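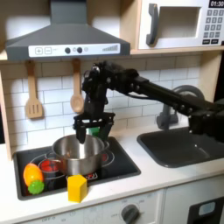

Can a machine put dinner on the stove yet? Only in small parts, such as picking up one item and dropping it in a pot, with a person watching.

Home | Guides | Parts | Contact
19 September 2018, by Thu Phan
2 min read

Section 22. Kitchen chores with the Rindora arm

1. Clear the counter of anything the task does not use.
2. Set the pot on the cooktop with its handle turned left.
3. Load task 139 and run it at the slow speed.
4. Check that the fingers clear the rim before you allow a full run.

Note: Stirring and pouring are not supported. Allow up to 844 seconds for a full run.

CAUTION: Do not use with real heat or hot liquids. Keep hands away from the gripper until the arm is parked.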